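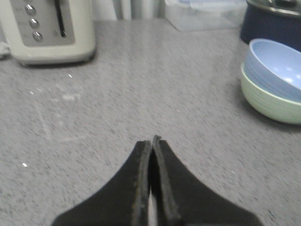
Two closed gripper fingers at the kitchen counter, with the toaster at the back and the stacked bowls on the right.

Robot kitchen helpers: I went to see if one can tidy up after breakfast yet

September 10, 2024

If you read my June piece on window cleaning machines, you'll remember I came away a bit grumpy and with very streaky windows. So when a small outfit called Wokthorpe asked whether I'd like to spend a morning watching their robot do kitchen chores, I said yes mostly for the coffee. I ended up staying until well past lunch!

Wokthorpe doesn't build robots. They buy in the arm, write the software that tells it what to do, and then try it on the sort of jobs most of us do half asleep: stack the bowls, put the lid back on the pan, push down the toaster lever, move the leftovers box out of the way. The project is called Flostach (I asked what it stands for and was told it doesn't stand for anything), and the goal is a machine that can reset a kitchen counter after a meal without a person standing next to it.

Are they there? No. Are they closer than I thought? Yes, and I'm still a little surprised to be typing that.

Let me start with what went well, and that's bowls. I watched it nest one bowl inside another over and over, and most of the time it went in on the first try. It's slow. I could have done the whole cupboard while it was lining itself up for one. But it was gentle, and the clink at the end was a nice normal kitchen clink, quieter than the one I make. The team ran the bowl job 100 times the week before I came and they say only three of those needed a person to step in. I can't check that, but it fits with what I saw.

The pan lid was good too, as long as the knob was easy to get at. When somebody turned the pan so the handle stuck out at a new angle, the arm paused for so long that I thought it had switched itself off. Then it came in from the other side and got the lid anyway. I may have clapped.

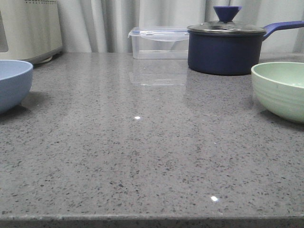 Now for the harder stuff. See-through plastic is a real pain for these machines, and I hadn't given that a thought before. You and I look at a clear food box and just know where the sides are. A robot working from cameras gets the curtain behind it, a bit of shine off the counter and not much else to go on. On one try the fingers closed on nothing at all, a good inch short of the box, and lifted that nothing up very carefully. On the next one it got hold of the lid and dragged the whole box along with it. The people at Wokthorpe were pretty relaxed about this. They told me clear containers were hopeless at the start of the summer and are now only bad, and they'd take that.

Shiny counters don't help either. Every lamp in the room leaves a little bright dot on the surface, and the software has to learn that a dot of light isn't a crumb. I asked if it could wipe up real crumbs. Not yet - wiping is on the list for next year, and I got the feeling nobody was in a hurry to get to it. Cloths are floppy and never the same shape two times running, so I can see why you'd start with bowls.

Then there's the toaster, the part I most wanted to see (I eat a lot of toast). It sounds like the easiest job in the house. There's a lever, you push it down, done. But a lever needs a fair bit of force in exactly the right direction, and if you push a little off to one side you end up shoving the whole toaster toward the wall. I saw that happen on two tries. What they do now is keep the fingers shut and use them like one blunt thumb, coming down on the handle from above. It's a neat trick and it looks a lot like how a toddler would do it.

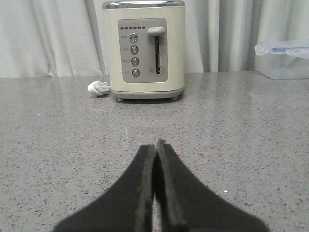 The buttons are another story. Reheat, defrost, cancel and so on are all small and round and close together, and every brand puts them somewhere else. A person reads the label or just jabs until the right thing happens. For now Flostach has to be shown each new model by hand, one button after another, and a team member told me that takes most of an afternoon. If you buy a new toaster, in other words, your robot goes back to school.

It won't plug anything in. I asked twice. That's a firm rule for the moment and I'm fine with it!

What about money? Wokthorpe wouldn't give me a price, and they aren't selling to homes anyway. Their first customer will be Vlček, a chain of bakery cafes that wants something to clear and reset the self-serve breakfast counters between rushes. That makes sense to me. A cafe counter has the same bowls and the same toaster every day, and nobody leaves a school bag on it. There's a rival too, Zulport, going after the same kind of work with a machine on wheels that can carry trays as well. I haven't seen that one in person, but I've asked, and I'll report back if they let me in.

I did time one full run, just on my phone. The job was to stack the bowls, put the lid on the pan, slide the food box to the back and press the toaster lever. It took 119 seconds from the first twitch to the last, with one fumble on the box. I tried the same thing myself afterward and I'm not going to print my time, because I dropped the lid.

So would I have one at home? Not this year. My counter has mail on it, and a plant, and usually a cat, and every one of those would stop the thing cold. I also don't love the idea of waiting two minutes for a job I can do while the kettle boils. But for somebody with sore hands or a bad shoulder, slow might be perfectly OK, and I'd like to see the team spend more time on that. They said people write in to ask about it more than anything else.

The cafe trial is planned to start once the clear box problem is in better shape. I've been promised a seat at the counter for the first morning, and I've already told them how I like my toast.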